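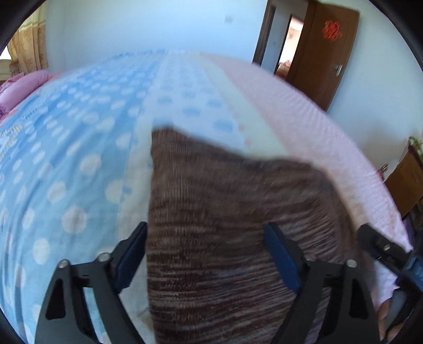 Host procedures for the garment station apply to every home visit arranged under the Ukent Open House program. The station introduces visitors to hand-held gripper tools and to the way a simple household task is shown to a robot by a person. It is set up on a bed in the host's home, as with the brown knitted garment laid over striped and dotted bedding, with one gripper brought in from the near side and a second held by hand at the right. No table is required, and the host should not bring one.

These instructions were last revised on Saturday, July 4, 2020. They replace the leaflet used for the November visits. Questions may be sent to Milagros Escobar in the Visits Office, extension 310.

## Before the visit

1. Confirm the address and arrival time with the household the day before. Ask which bedroom will be used and whether both long sides of the bed can be reached.
2. Ask the household to leave the room as it is normally kept. Pillows and quilts may be moved to the head of the bed. Curtains may stay open or closed as the household prefers.
3. Collect one tool case from the Akora shelf and sign Form 988. A case holds two grippers, a cleaning cloth, a charger, and the printed visitor card.
4. Open and close each gripper several times before leaving the office. The two fingers should meet evenly along their pads. A gripper that sticks on closing goes back on the shelf with a red tag, and another case is taken.
5. Choose one garment. A thick sweater is preferred for a first visit, as visitors can easily see where the cloth has been taken up. Shirts and towels may be used on return visits. Do not use garments with beads, loose buttons, or long ties.

The host may use a garment offered by the household if its owner agrees. Record the agreement on the back of Form 988.

## Receiving visitors

No more than four visitors should be in the room at one time, not including the two demonstrators. Larger groups are divided, and those waiting are received in another room by the second host. Children under seven stand with an adult.

Ask visitors to stand at the foot of the bed or along the wall, leaving the doorway clear. Bags and coats are left outside the room. Photographs are permitted only with the permission of the household, and this should be asked before the first group enters.

Introduce both demonstrators by name. Explain in a sentence or two that the tools are held by people during the visit and that no robot arm will be present. Visitors who wish to see an arm should be told about the Gaete workshop, which holds its own open days and takes its own bookings.

## Giving the demonstration

Allow seven minutes for each group. The lead demonstrator works the first gripper, and the second demonstrator works the other. They should agree beforehand who will speak.

1. Spread the garment on the bed so that visitors can see most of it. It need not be smooth. A sweater with a few creases gives the demonstrator something to talk about.
2. Bring the first gripper over the cloth with the fingers open. Pause long enough for visitors to look at the pads and the gap between them.
3. Point out the joints at the base of the fingers and explain that the fingers are carried on linked arms. Older visitors often ask to have this part repeated more slowly.
4. Bring the fingers together over a raised part of the cloth. Use light pressure. A knit will gather between the pads, and pulling hard at this point can stretch it.
5. Let the second demonstrator bring in the other gripper from the side. The second tool should stay low and should not cross over the first.
6. Fold one part of the garment toward the middle. Release, and lay the tools on the bed with the fingers pointing away from visitors.
7. Invite questions before starting the next fold.

Demonstrators should say aloud what they are about to do before each movement. The wording is left to them, provided that it is brief. "I am going to take the left sleeve" is sufficient.

When describing a position on the garment, use a mark that visitors can find for themselves. On the marled sweater shown below, the small golden-yellow sun emblem serves well: the fingers stand to the right of it with a gathered strip of knit between the dark-blue pads, and the second tool waits at the lower left. Terms such as "grasp point" may be used with technical groups, but they should be explained once.

If a fold fails, leave the cloth where it falls and try again. Do not correct it by hand while the group is watching. Saskia Cosgrove, who trains new demonstrators, asks that a failed fold be named plainly as a failed fold. Visitors may be told that such attempts are a normal part of the work.

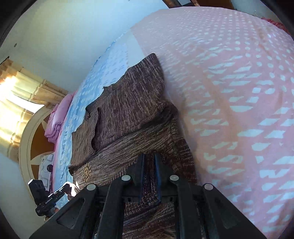
## Letting visitors try the tool

A visitor may handle one gripper after the demonstration. The other is set down out of reach before the first is handed over.

- Offer the tool by its body and never by its fingers.
- Have the visitor stand close to the bed, with the tool above the mattress at all times.
- Ask the visitor to close the fingers once on nothing, and then once on the cloth.
- Keep a hand ready beneath the tool for children and for anyone who finds it heavy.
- End the turn after two attempts if others are waiting.

Visitors should not place their own fingers between the pads. Rings and bracelets that might catch in the joints are removed first. A visitor who does not wish to remove them is welcome to direct the demonstrator instead, and many prefer this.

Any pinch, however slight, is written in the visit log with the time and the number printed on the tool case. The Visits Office must be called the same day.

## Questions visitors often ask

**Why is a bed used?** A bed is a common place for folding clothes, and its surface is soft and uneven. Both matter when a task is being shown as it is done at home.

**Does the robot learn from today's visit?** No. Material from open house visits is not kept for that purpose. Hosts should give this answer in full and should not speculate about future plans.

**Could the tool fold something thinner?** It may be tried on a return visit. Thin cloth is harder to pick up as a single layer, and the host should say so.

**Who repairs the tools?** Repairs are arranged by the Trosent service desk. Visitors with technical questions may leave a name and address for Constanza Domínguez, who replies in writing.

## Closing the visit

Return the garment to its owner and straighten the bedding where the group has been working. Check the floor and the bed for small parts. Wipe the pads with the dry cloth from the case; sprays and wet wipes are not to be used.

Both demonstrators sign the visit log. The case is returned to the Akora shelf by the end of the next working day, with the charger connected. If the case cannot be returned on time, inform Mairéad Cullinane so that it is not promised to another host.

A thank-you card is sent to each household by the Visits Office. Hosts who would like to add a personal note should send it in with Form 988.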